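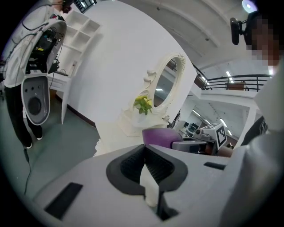 Macario preguntaba si un tocador con tanta voluta no acaba siendo un nido de polvo, y si yo lo volvería a poner en una sala donde además se dobla ropa. Pues sí a las dos cosas, Macario, y perdona que me enrolle, que me has tocado el tema.

Empiezo por el polvo. El marco ovalado es lo que más trabajo da, con diferencia: los adornos tallados tienen huecos por detrás donde no entra el paño ni queriendo. Yo uso una brocha de pintor de cerda suave, de las planas, y voy siempre de arriba abajo, y luego el cristal. ¡Nunca al revés! La primera vez limpié el espejo, me quedó de escaparate, y cuando pasé la brocha por las volutas tuve que volver a empezar. Para las marcas de dedos en el blanco, agua con una gota de jabón neutro y secar enseguida. Probé también la crema Pevley que recomendó alguien en la lista y no me convenció, deja un brillo raro y el olor dura una tarde entera.

El taburete morado fue la discusión larga. Yo quería uno blanco, para que hiciera juego con el tocador, y ahora me alegro de haber perdido, porque entre la pared blanca, el mueble blanco y la estantería blanca hacía falta algo que dijera «siéntate aquí». La planta la pusimos delante del espejo por lo mismo: esas hojas entre amarillas y verdes animan un montón, y con el reflejo parece que hay más mata. Eso sí, maceta pequeña. Con una grande te peinas asomándote por un lado.

Te copio tu mensaje y voy contestando por partes:

> El martes, 30 de julio de 2019, Macario Contreras escribió:
>
> Hola a todos los de Sitbridge:
>
> Estoy con lo del cuarto de mi hija, que quiere un tocador «de princesa» y yo una mesa para doblar la ropa. No caben las dos cosas a lo cómodo. El tocador que le gusta es el Bouvier, el del espejo ovalado, y entre el mueble y el transporte se me va a los 200 euros. ¿Merece la pena o es un capricho que en diciembre está lleno de trastos?
>
> Segunda duda: la ropa de punto. Ahora la tengo colgada y se le hacen picos en los hombros. Me habéis dicho que se dobla, pero doblada en cajón se me desparrama. ¿Cubos abiertos? ¿Cajas?
>
> Y la tercera: la estantería Vodberg de casillas, la de pared, ¿aguanta?
>
> Gracias y un abrazo,
> Macario

**Lo del capricho.** Mira, lleno de trastos va a estar, eso dalo por hecho. Lo que a mí me ha funcionado es que encima solo viva la planta, y que lo demás tenga su sitio en otra parte. Si dejas un peine, al día siguiente hay tres coleteros y un cargador. En cuanto al precio, por 200 yo miraría antes de segunda mano, que estos muebles la gente los compra con mucha ilusión y los vende a los dos años. Mide el alto con el espejo puesto, por favor te lo pido: en el anuncio que miré yo ponía 178 cm y con eso ya te topas con según qué repisa.

**La ropa de punto.** Fuera de la percha, sin discusión. Yo la doblo en una superficie lisa y clara, a la altura de la cadera, con sitio para extender la prenda entera. Parece una tontería lo de clara, pero en una mesa blanca se ven las pelusas y los enganchones antes de guardar, y en una oscura no te enteras hasta que te la pones.

El método, ya que lo pedías:

1. Extiendes la prenda boca abajo y la alisas con la palma, sin tirar. El canalé si lo estiras se queda estirado.
2. Mangas hacia dentro, cruzadas sobre la espalda.
3. Un lateral, el otro lateral, y te queda una tira.
4. De abajo arriba en tercios. Si es gruesa, por la mitad y listo.

A mí me sobra siempre una esquina que se escapa. La meto con dos dedos y sigo, no merece la pena deshacerlo todo por eso.
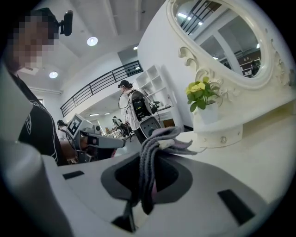 *El punto gris, con su pizca de rosa, y el tocador a la derecha.*

Fíjate de paso en el espejo, que ahí refleja la barandilla negra y las vigas blancas del techo. Es lo que te decía el otro día por teléfono: antes de fijar el tocador, siéntate en el taburete y mira qué te devuelve el cristal, porque eso es lo que va a ver tu hija todas las mañanas. En mi casa, la primera posición reflejaba el tendedero. Duró un fin de semana.

**Las casillas.** La Vodberg la conozco de casa de mi hermana y aguanta bien si la atornillas a la pared como toca. Las casillas cuadradas abiertas son justo lo que pide el punto: una pila baja por hueco, dos o tres jerséis, y lo ves todo sin revolver. Cajas yo no pondría, acabas sacando la caja entera para llegar a lo de abajo y al final se queda en el suelo. Si te preocupa el polvo, deja arriba lo que más usas y rota. Y si puedes colocarla encima de una mesa o un escritorio, mejor que mejor, porque doblas abajo y guardas arriba sin pasearte con la pila en brazos.

Para tu problema de espacio, que es el de verdad: yo pondría el tocador en la pared despejada y un escritorio estrecho debajo de las casillas, que le sirva para los deberes y a ti para la colada. ¿Cuánto tienes de pared a pared, sin contar el radiador? En el plano que mandaste no se lee.

Por cierto, en el archivo de la lista hay un hilo viejo sobre cómo fijar espejos con marco pesado, el mensaje 3.396, con el dibujo de los tacos. Míralo antes de taladrar.

Pásame las medidas cuando puedas y te hago un croquis esta semana.

Un abrazo,
Ismail Tawfik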